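Last updated: April 29, 2025

Do you skip the recap episodes? (Medarer, no spoilers past ep 34 please)

bimla_j
Started Medarer in December after everyone here went on at me about it, and I'm loving it, but I've just hit the second recap episode and I'm losing the will a bit. It's 20 minutes of stuff I watched last week with Lombardi talking over the top. Can I skip it or will I miss something? My brother says skip every recap in every anime ever, but he also watches things at double speed so I don't trust him.

skastley982
Skip it. There's one new scene at the very end with the lighthouse and they show it again at the start of the next episode anyway. I've rewatched the whole thing three times and never gone back to either recap.

fiorella_s
Nooo don't skip it! The narration is the point. Lombardi remembers the harbour fight differently from how we saw it, and that matters later (saying no more than that). I missed it first time round because I was making tea and had to go back.

skastley982
He remembers it differently because they'd redone the backgrounds and couldn't use the old footage. People read far too much into this show.

fiorella_s
The lines are different as well though? He says his sister was there. She wasn't. You don't get that from a new background.
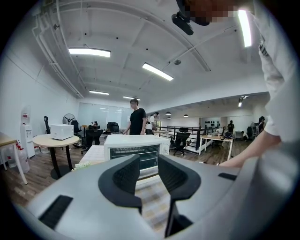 AldoF
I'm with Fiorella on the second one, but the first recap is pure padding and I'd happily never see it again. What I do with padding is have it on while my hands are busy with something else, then look up when the music changes. Works for beach episodes too. The checked pattern in my picture, the beige and grey one, is very close to the lining of Lombardi's coat by the way, and now I want the coat. Anyway Bimla, watch the second one properly, it's only one episode and the run after it is the best in the series. Ep 36 had me up until two in the morning.

bimla_j
OK that's two votes to one. Is it the same in the dub? I've been switching between them depending on how tired I am.

akosua
Dub is fine up to there but the recap is where it goes wrong, in my opinion. They smoothed out the narration so it matches the earlier episodes, and the sister line is gone completely. Subs for that one if you can face it. I say this as someone who normally prefers dubs — I knit, I can't be reading all the time.

skastley982
So the people who made the dub thought it was a mistake and fixed it. Thank you, my case rests.

akosua
Or they hadn't seen the rest of the series yet! They were recording these a few weeks behind broadcast. You can't fix a clue if you don't know it's a clue.

fiorella_s
^ this

skastley982
Fine. I'll rewatch it tonight and if the sister thing is as big as you lot make out I'll come back and say so. I still think a show that needs you to sit through a clip episode to follow the plot has done something wrong. Witbridge managed six seasons without a single one.

AldoF
Witbridge also managed six seasons without an ending, so swings and roundabouts.

bimla_j
Watched it, subs, no tea. I did notice the sister line and I've got a horrible feeling about it now. Please don't anyone reply to that bit. Straight on to the next one.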